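Setik Kitchen Renewal: Progress Report to the Narnus Fund

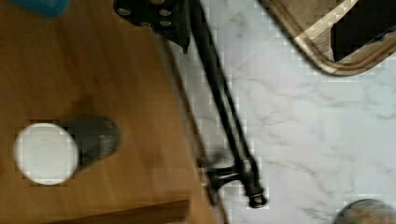 Report No. 16

Dear Reece Kettle and everyone at Narnus,

August has been a good month for us, and I'm so glad to be able to write with more to tell than last time (thank you for being patient with my short note in the spring!). The worktops are in. After all that back and forth over samples we went with both surfaces, the warm brown wood and the white marble with the thin gray veins, and I have to say I love how they look next to each other. The cooks were split on it for weeks, and Ilham Ismail, who runs the evening classes, had been holding out for wood all the way across. She has come around to the marble for rolling pastry and tells me she wouldn't give it up now.

On the money side, the counters came to $4,000 with Wostar, delivery included, and the sealing and oiling cost another $300. We also spent $297 on drawer runners, a line I forgot to put in the original budget, and I'd like to ask whether it can come out of the small repairs amount. I've attached the receipts.

Still to do: the shelving over the sink, which Hafþórsson will be fitting, and the second coat of paint by the back door. We're also still going through the old cupboards and deciding what to keep, a slow job with so many opinions in the building, but we're getting there.

Please do come by and see it. Classes start at 6 p.m. and there is usually something to eat by 7:30.

With warm thanks from all of us at Setik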